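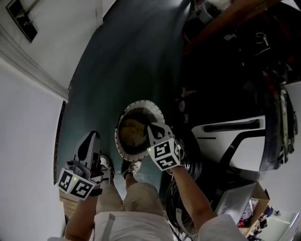
A round container with a white rim, gripped by a hand-held gripper.

About Clusomley Linen

Clusomley Linen is a laundry and mending service in Brirnen. Sun-ja So opened it in a former bakery on Lennox Street, with two washers and a sewing machine she had bought from a school. Today we wash and press for 40 guest houses and restaurants, and we still take household work at the front counter.

Tablecloths, napkins and bed sheets make up most of the week. We sort by fabric and by customer, so your linen is never washed with anyone else's. Orders dropped off by 9 in the morning are ready the next working day.
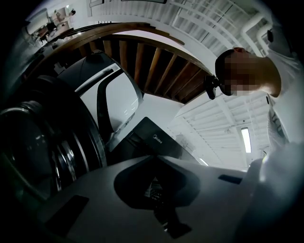
Mending is done on site by Keabetswe Ngubane and Blair Rutherford. They handle hems, torn seams, zippers and worn collars. We quote a price before starting, and small repairs under 21 inches of seam are charged at a flat rate. Curtains take longer, especially in December.

Dougal Baxter drives the van and covers Brirnen and Trovden. Pickup is free for orders over 80 pounds. The counter stays open late on Thursday.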